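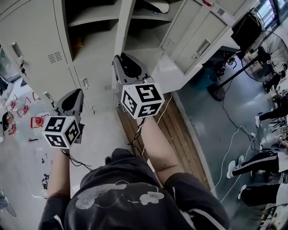

Try the left one again before you strip anything, the voice from Clalside said down the phone, it's nearly always the cable and hardly ever the jaw. So I tried it again. Same fault. Left gripper drops out of tracking, right one fine.

January 24, 2025. Cold hands all morning. Pair went back on the bench after lunch - jaws wiped, marker cubes wiped, dry cloth only becuase the Buschmann spray left a haze last time and that cost us an afternoon. Cube on the left had a hair of play in it. Nipped it up. No change.

Then the cable. Swapped left for right and the fault moved with it, so Clalside was right, annoyingly. Spare from the Loneo box, 2 left in there now, must order. Tied the slack lower down so it stops pulling at the plug when the wrist turns over.

Recalibrated. 74 open-and-close cycles then a dropout, my fault, knocked the plug. Started over. Got to 300 clean and stopped there.

Still to do - label the bad cable before somebody puts it back in the box. Check the right jaw, sounds a bit dry on closing. Ask Plurnberg if the newer cube mounts fit ours or if we need teh whole handle. They said 17 days for parts last time, took longer.

Home late. Forgot the milk.

Print this entry | E-mail this entry
Filed under: Workshop diary, Grippers
Contact | Copyright | Back to top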